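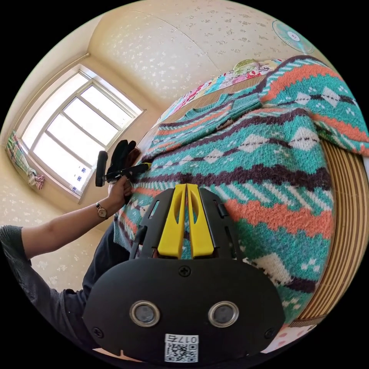 Última modificación de este mensaje: mayo, 18:42, por siham_elouafi. Motivo: corregidos dos acentos y el título.

Foro Peretach > Casa y taller > Máquinas y automatización
Tema: ¿Puede ya una máquina doblar un jersey de punto?

siham_elouafi
Buenas tardes a todos. Escribo poco en este foro y pido paciencia con mi español, que aprendí de mayor.

Mi pregunta es seria y no es para discutir del futuro de la humanidad. Quiero saber si en este momento existe una máquina que pueda tomar un jersey de punto extendido sobre una cama y dejarlo doblado, con las mangas hacia dentro y el cuello plano, sin que una persona lo arregle después. No hablo de toallas. Las toallas son rectángulos y entiendo que con los rectángulos ya se ha avanzado mucho.

Trabajo en la lavandería Slaoui, en Putport. Lavamos y doblamos ropa de clientes particulares y también de dos residencias. Mi encargado ha visto la publicidad de la Vellura y me ha pedido una opinión por escrito. La Vellura dobla camisas, camisetas, pantalones y toallas. De los jerséis, el folleto dice "punto ligero", y nadie me sabe decir dónde termina el punto ligero y dónde empieza el otro. El que tengo extendido en la foto, con rombos y zigzag, yo no lo llamaría ligero, pero tampoco es un abrigo.

Lo que me preocupa es la manga. Una manga que se queda torcida al borde de la cama yo la coloco con la palma de la mano sin pensar. ¿Una pinza de dos dedos puede hacer esto?

Gracias por las respuestas.

magdy_ab
Hola, Siham. Respuesta corta: puede, a veces, despacio.

Respuesta más larga. Yo monté líneas de embalaje durante muchos años y ahora arreglo máquinas de coser industriales. Hay que separar dos cosas que la gente mezcla. Una es la plegadora, que es un mueble con placas y rodillos. La prenda entra en una posición fija y las placas se mueven siempre igual. La otra es el brazo con pinzas, que mira la prenda y decide. La plegadora es rápida y tonta. El brazo es listo (entre comillas) y lento.

Para un jersey grueso la plegadora sufre, porque el punto se estira en la entrada y sale con un hombro más alto que el otro. El brazo no sufre por eso, pero le cuesta saber si ha cogido una capa o las dos. Con una tela lisa también le pasa, en el punto le pasa más.

Si tu encargado quiere ahorrar tiempo hoy, no compre nada para los jerséis.

naima_m
No estoy de acuerdo con Magdy en lo de "listo entre comillas".

Los sistemas que aprenden de demostraciones han cambiado bastante. Una persona hace la tarea con las pinzas en la mano, se graba, y el brazo después aprende de ese movimiento. La pinza que usa la persona y la que lleva el robot son casi la misma, y por eso no hay que traducir tanto de una mano de cinco dedos a dos dedos. En la foto se ve muy bien la idea: los dos dedos amarillos con la ranura están apoyados en el jersey, y al otro lado la persona tiene la segunda pinza en la mano. Quien dobla así se encuentra con los mismos límites que tendrá la máquina. Si no puede alisar la manga con la palma, tiene que buscar otra manera.

A mí me parece más honrado que los vídeos donde solo se ve el robot y no se ve cuántas veces lo intentó.

SouadShawky
Naima, de acuerdo con la explicación, pero eso demuestra que una persona puede doblar un jersey con dos pinzas. La pregunta de Siham era otra.

Yo llevo una tienda de arreglos y tengo una opinión poco popular: doblar es la parte fácil. Lo difícil viene antes. Sacar el jersey de un montón, darle la vuelta si está del revés, ver que tiene un hilo suelto, decidir que ese no va al estante sino a la mesa de costura. Cuando una prenda ya está extendida y se ve el cuello, la mitad del trabajo está hecha, y la ha hecho alguien.

hala_abouzeid
+1 a Souad. En el hotel donde estuve antes compraron una plegadora de sábanas y al final había una persona alimentándola y otra recogiendo. Antes había dos personas doblando. Hagan ustedes la cuenta.

magdy_ab
Hala, la cuenta no es completa. ¿Cuántas sábanas salían antes y cuántas después?

hala_abouzeid
Más, salían más. No lo niego. Pero nos la vendieron diciendo que sobraría una persona, y no sobró. A mí eso me alegró, la verdad, pero a la dirección no.

siham_elouafi
Gracias a todos, esto me ayuda mucho. Respondo por orden.

Magdy: he llamado a Vellura y me han confirmado que la prenda hay que colgarla con unas pinzas en la entrada, una por una. Es decir, el operario la extiende él mismo. Souad tiene razón en este punto.

Naima: lo de buscar otra manera me ha parecido interesante y lo he probado en casa, con dos pinzas de cocina de silicona. No se rían. He tardado mucho y he aprendido lo siguiente. El cuello de canalé se coge bien, porque es más firme que el resto. La parte baja del cuerpo también. La manga en el centro no se coge bien: o se escurre o levanto también lo que hay debajo. Si cojo la manga por el puño, viene entera y se deja llevar. Con la mano yo nunca la cojo por el puño.

naima_m
¡No me río nada! Lo del puño es exactamente lo que se ve en los robots que funcionan. Buscan los bordes y los remates, porque allí el grosor es distinto y la pinza tiene de dónde tirar. Nosotros usamos la palma entera y el antebrazo y hasta la barbilla, y luego decimos que la máquina es torpe.

SouadShawky
La barbilla es fundamental, sobre todo con los edredones.

Una pregunta a los que saben. ¿El dibujo de la prenda les ayuda o les molesta? Ese jersey tiene verde azulado, naranja coral, ciruela, crema, y detrás hay una colcha de retales con rosa, azul, verde y blanco. Yo con mis ojos veo enseguida dónde termina uno y empieza la otra. ¿Una cámara también?

magdy_ab
Depende. Un dibujo fuerte ayuda a saber hacia dónde está girada la tela, las filas de rombos son casi una regla. Un fondo también lleno de dibujos molesta. En los talleres se resuelve con una mesa de un solo color y luz fija, que es hacer trampa pero es trampa barata. En un dormitorio tienes la ventana a un lado y la luz cambia durante el día.

Mi experiencia: una máquina que va perfecta a las 10 de la mañana falla por la tarde cuando el sol entra de otra manera. Lo he visto con un sensor que contaba cajas, imagínate con un jersey.

naima_m
Por eso mismo hace falta trabajar en camas de verdad, con colchas de verdad. Si solo se practica en mesa gris, se aprende a doblar en mesa gris. Aquí creo que Magdy piensa como alguien de fábrica, y lo digo con respeto. En la fábrica se cambia el lugar para que la máquina pueda. En la casa de la gente no se puede pedir que quiten la colcha de la abuela.

magdy_ab
Lo acepto con respeto también. Pero Siham pregunta para una lavandería, y en una lavandería sí se puede poner una mesa gris.

hala_abouzeid
¿Y el precio? Llevamos toda la página hablando de mangas y de colchas.

siham_elouafi
El precio de compra no me dejan publicarlo. Puedo decir que el mantenimiento son 2000 al año y que en ese precio no entran las piezas. El modelo que nos ofrecen es el 703.

Y puedo decir otra cosa. En temporada de frío recibimos muchos jerséis y en mayo casi ninguno. En mayo son camisas y sábanas. Para eso la máquina me parece razonable, lo pondré así en el informe.

hala_abouzeid
2000 sin piezas. Pregunta por las correas, Siham. Las correas siempre son el negocio.

SouadShawky
Y pregunta también qué pasa con los botones. A una clienta mía le devolvieron una chaqueta de punto de una lavandería (no la vuestra) con un botón partido por la mitad, y me dijeron que había sido "el proceso".

magdy_ab
Botones: si son planos y están cosidos bajos, no pasa nada. Los de madera tipo palito, a mano siempre.

siham_elouafi
Apuntado, correas y botones.

Quisiera preguntar una última cosa a Naima. Usted dice que estos brazos aprenden de personas. ¿Aprenden también la manera de cada persona? En Slaoui somos varias y cada una dobla distinto. Yo hago las mangas primero. Mi compañera dobla el cuerpo por la mitad a lo largo y después pone las dos mangas juntas encima. El resultado en el estante es casi igual pero el camino es otro.

naima_m
Muy buena pregunta. Pueden aprender las dos maneras, el problema es cuando las mezclan. He visto un brazo que empezaba con las mangas, a medio camino hacía el doblez por la mitad y después se quedaba parado con un bulto delante. Una persona nunca haría eso, porque recuerda lo que está haciendo. En los grupos que conozco prefieren acordar una sola manera por prenda, o bien juntar tantos casos de cada una que el sistema las distinga. Lo segundo lleva mucho más trabajo.

Y tutéame, por favor :)

SouadShawky
La manera de tu compañera es la buena para jerséis gruesos. La de mangas primero deja demasiado volumen en el centro.

siham_elouafi
Aquí no puedo estar de acuerdo, Souad. Con las mangas primero el cuello queda en el centro y el cliente ve el dibujo entero cuando abre la bolsa. Con la otra manera ve medio dibujo.

SouadShawky
Los clientes no miran el dibujo, miran si hay arrugas.

hala_abouzeid
Yo los enrollo.

magdy_ab
Hala, por favor.

naima_m
Enrollar es bastante más fácil para un robot, por cierto. Una vez que el cuerpo es un rectángulo, solo hay que empujar. No he visto que nadie lo venda así, pero si a Hala le gusta, ya tiene la primera clienta.

siham_elouafi
En las residencias nos prohíben enrollar, los armarios tienen estantes bajos y todo va apilado.

He terminado el borrador. He escrito que el 703 se pruebe con camisas y sábanas, que los jerséis sigan a mano, y que antes de firmar nos dejen traer nuestra propia ropa a la demostración, con dos o tres jerséis como el de los rombos metidos entre las camisas. Si me dan permiso, cuento aquí lo que pase.

magdy_ab
Llévalos hechos un montón dentro de una bolsa. No los extiendas tú.

siham_elouafi
Sí, en la bolsa. Y uno del revés.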